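Vukulard notebook, aggregates
2023-03-31
G. Ritchie

Purpose: find out why the fines content of the Cinivmont sand came out lower in our February sievings than in the figures MacBrayne sent with the delivery. MacBrayne wash their samples first. We had been sieving dry. Today's entry compares both methods on halves of one bag, split on the riffle box.

Preparation

Bag opened, contents tipped onto the sheet and turned over with the flat shovel. Split down on the riffle box to two portions, A (dry method) and B (washed method). Both in the oven overnight in the wide pans, then cooled in the desiccator cabinet with the lid cracked for the first few minutes so it would not seal itself shut again. Trimmed each portion to a dry mass of 366.0 g on the large balance. The trimming was done with a scoop from the side of the pile, which is poor practice and biases toward whatever has rolled to the edge. Next time split to the nearest riffle and accept the mass that comes out.

Stack, top to bottom: 2.36 mm, 1.18 mm, 600, 300, 150, 106 micron, pan. The 106 is the newer one with the Skonia mesh. Checked against the light before use. A few trapped grains near the rim, brushed out from underneath.

Portion A, dry

Shaken 17 minutes at the usual amplitude. Retained masses in grams:

2.36 mm 4.1
1.18 mm 31.6
600 micron 98.4
300 micron 141.2
150 micron 62.9
106 micron 15.3
pan 11.7
total recovered 365.2

Loss 0.8 g, acceptable. Passing 106 micron: 3.2 percent of recovered mass.

The grains on the 300 looked dusty. Rubbed a pinch on white paper and it left a tan smear. The 600 did the same, less strongly. The coating survives the shaker.

Portion B, washed

Soaked in tap water with a little dispersant, stirred by hand, poured over the 106 with the 1.18 above it as a guard. Repeated until the water ran clear. The first pours were the color of milky tea. Retained material rinsed back into the pan with the wash bottle, dried overnight, weighed: 346.6 g. Washed out: 19.4 g.

Then the same stack and the same shaking time as A:

2.36 mm 4.0
1.18 mm 31.1
600 micron 97.0
300 micron 138.6
150 micron 60.3
106 micron 14.4
pan 0.9
total recovered 346.3

Total passing 106 micron is the 19.4 g washed out plus 0.9 g in the pan, 20.3 g, or 5.5 percent of the starting mass. That is inside the range on the MacBrayne sheet. The dry method misses a good part of the fines, and what it misses is sitting on the grains in the middle of the stack.

Notes on the comparison

One pair only. The split could account for some of the gap, though the 2.36 and 1.18 results agree closely enough that I doubt it explains much. Repeat on two more bags before changing the written method.

The overnight drying for B was between two sessions, so the masses for A had already been entered when B went on the shaker. I had the dry result in front of me while washing. The stopping point for washing is a judgment ("runs clear") and should be made against a fixed reference. Proposal: hold the beaker over the black printed line used for the settlement test and stop when the line is sharp at full depth.

Effect on the mortar trials: the February mixes were proportioned on the dry figure. Extra fines would raise the water demand, and the flow table readings were low on every mix with this sand. The shrinkage prisms from the same batches should be reread with this in mind. Do not correct the old sheets. Add a reference to this page.

Open question whether the coating is clay or stone dust. If it is dust from the crusher it matters less for the lime mixes. Methylene blue test is the obvious check. Reagent is on the shelf, but the bottle has no opening date on it and I would sooner order fresh.

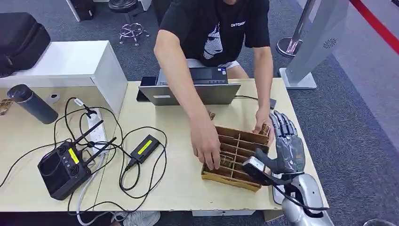
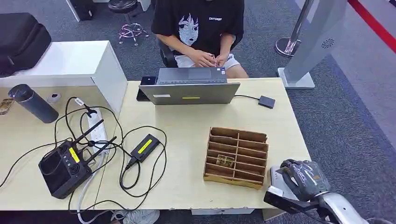
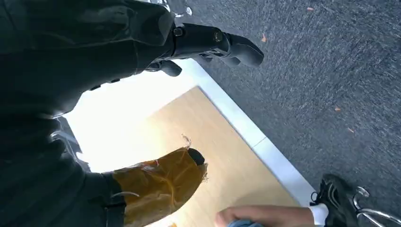
Retained fractions from both portions are bagged and labeled with portion letter and sieve size. There are now 36 bags from this sand alone counting the February material, all in one crate, and finding a given fraction means emptying it. The bags also rub and the labels go. A shallow open-topped tray divided into a grid of small rectangular cells, like the one in the first picture, would be a better layout: sieve size along one side, sample along the other. The cells would have to be wide enough to get a scoop into, and the fine fractions need capped vials standing in the cells, as an open tray will mix the dust the first time it is knocked. Coarse fractions could go in loose over a paper liner. Only a reference portion of each would be kept this way, with the remainder staying in the crate.

To do

Repeat A and B on two further bags, B first on one of them.
Fresh methylene blue.
Ask MacBrayne which dispersant they use and how long they soak.
Clean the 106 in the ultrasonic bath, low power, mesh side down. Inspect the solder line afterward.
Reread the shrinkage prisms.
Move the balance away from the oven. Drift on the last two weighings was 0.1 g with the oven door open, none with it closed.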